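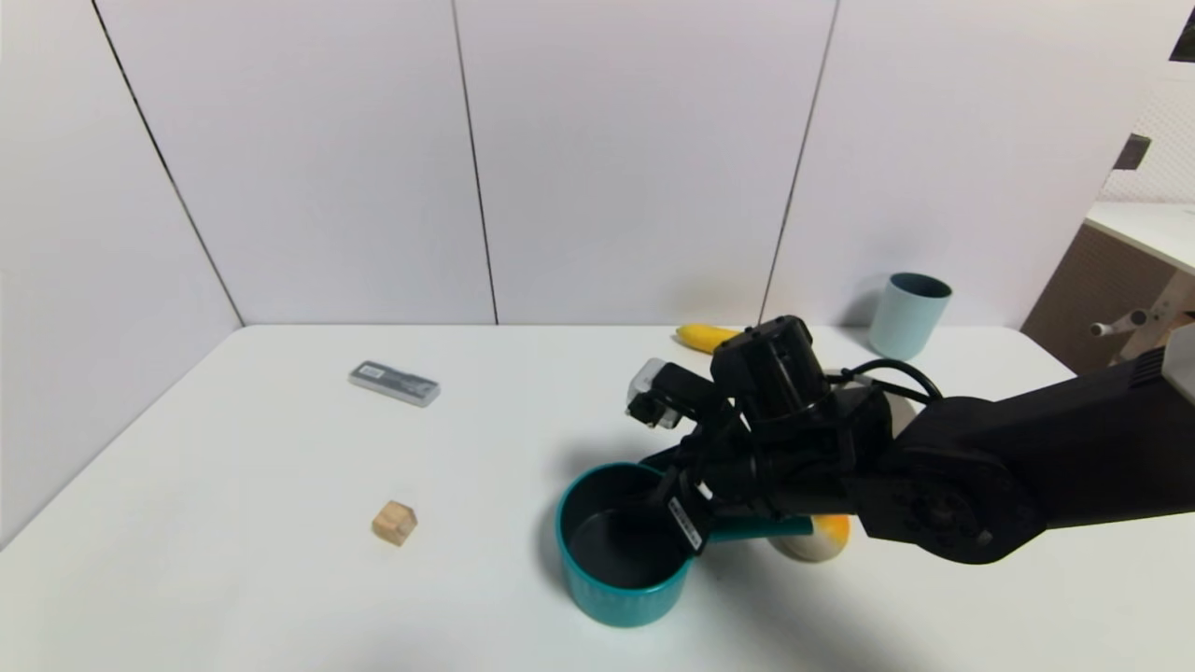 Minutes, No. 27, page 3

ALTHORPE PLAY KITCHEN GROUP
Minutes of the Tuesday meeting, Cerkville

Present: Elibariki Makori (chair), Renato Maglaya (minutes), and members of the sorting team. Apologies were received from the Radebe branch.

The meeting opened at 7 p.m.

1. Minutes of the last meeting
Accepted with one correction. The shelf order was placed with Pridar, and the delivery date given was wrong. It should have read February.

2. White table
The white table stays where it is, against the paneled wall. E. Makori asked that coats and bags be kept off it. R. Maglaya will wipe it down before each session. Members agreed that things should be set out with space between them so that each piece can be looked at and checked.

3. Teal pan
There was some discussion over whether the teal piece with the handle is entered as a cup or a saucepan. The old list has it as a cup. Agreed to enter it as "pan, teal, dark inside, straight handle" and to cross out the old line. It goes with the cooking things. The pale light-blue cup is a separate entry and stays with the cups. 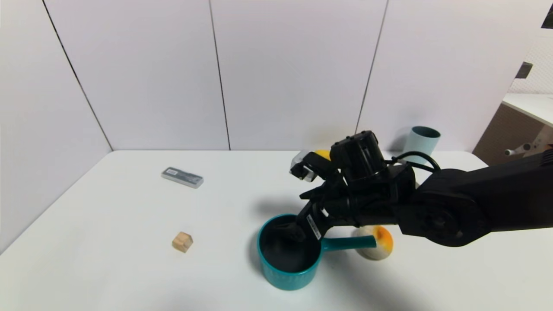 The handle should point to the right when the pan is put back, the same way as the other pans on the shelf. R. Maglaya will add this to the shelf card.

4. Fruit
The banana and the round fruit are to be kept together. Two members call the round one a peach and one calls it a mango. E. Makori ruled that the list will say "round fruit, cream and orange" until the original set list is found. Radebe will be asked if they still have a copy.

5. Small items
The little wooden cube does not belong with the kitchen things and will go back to the block box. Small packages are not to be left with the sets. Anyone who brings one in should take it to the desk.

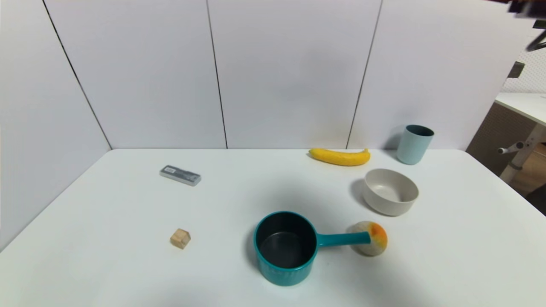
Bowls were taken next. The light-colored round bowl is to be listed by itself for now. It may be matched with others when the Althorpe boxes are opened. There are 12 boxes still to go through, and over half have no label.

6. Shelf cards
R. Maglaya showed a draft card. Members asked for larger print and fewer words. A new draft will be sent out before the next meeting.

7. Other business
The side door sticks. E. Makori will speak to the building office.

The meeting closed at 8:15 p.m.

Action: R. Maglaya, list changes and shelf cards. E. Makori, Radebe set list and side door.

Print this page | E-mail this page

This site uses cookies. By continuing to browse you agree to our use of cookies. Accept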